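Search this site
Search
6 min read

3.2 Small things in shared bins

What people drop into a shared bin is wonderfully mixed, and that mixture is what drew us to the subject. Over the study we logged 1,251 items from 40 bins at the Holloway site, and hardly any bin kept to one kind of thing. Stationery sat with toys, and toys with cups. Sithole and Ntuli sorted every item by hand, first by use and then by shape, and the two sortings rarely agreed – a delightful result, and one we return to in Section 4.
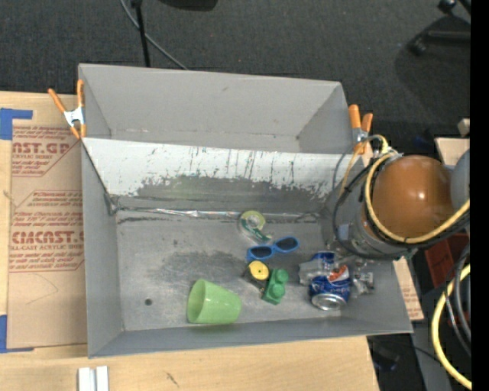
Figure 3. Tape dispenser, toy-like sunglasses, green building block and light green cup in the front section of a grey bin.

Shape matters more than we had expected. Cups and other hollow items tend to end up on their sides, and a cup on its side takes up far more floor than one standing upright. Blocks are the easy case, as they have flat faces and settle quickly. Glasses and dispensers are the most interesting of all! They have no obvious resting side, and our sorters disagreed about them again and again when asked which way up they "should" go.

We also looked at wear. Bins in daily use become scuffed and patched, and we wondered whether people would treat an older bin with less care. In a sample of 300 items we found no sign of this. Fourie's notes from August suggest that a divider has a much stronger effect (see Table 2).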